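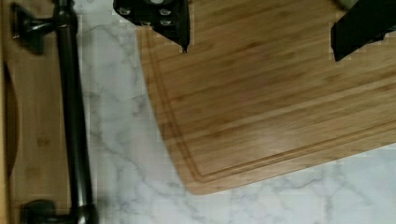
Project report, group 4 - cutting boards and counter space (draft 2)

Our question was how much prep space a small shared kitchen really has, and what gets in the way of it. We used the kitchen at Brotham. Counters first, then drawers, then boards. The bamboo board was the one we ended up testing most, it has a juice groove running in from the edges and sits on the white marble counter at whatever angle people leave it. The groove eats into the flat part you can chop on. We hadn't planned to measure that but Kuldeep said we should so we did.

Method
Same job every time: one onion, two carrots, half a cabbage. Four of us took turns (Ewan, Kuldeep, Ataahua, Petro). Cameron kept the times. Board straight to the counter edge for half the runs, turned for the other half. 20 runs total, all done in November, mostly after 4 pm when the kitchen was free.

Results
Usable area inside the groove on the bamboo board came to 528 square cm. Petro measured twice, same number. Turned board was slower for three of us, Ewan was faster and says its because he's left handed. Not enough runs to say. Poured 200 ml water on the board to see what the groove holds, most of it went on the counter. Repeat this with less water.

Problems
- Onions not all the same size. Shoud have weighed them.
- Run 7 has no time, phone died.
- Ataahua's first two runs were with the blunt knife, left in the table but marked.
- We never did the plastic board from the Rewi flat, ran out of cabbage.

What we'd change
Weigh everything. One knife. Put a damp cloth under the board, it slid on a couple of the turned runs and that probaly cost time too. Table of times is in the appendix, Cameron is still typing up runs 15 to 20.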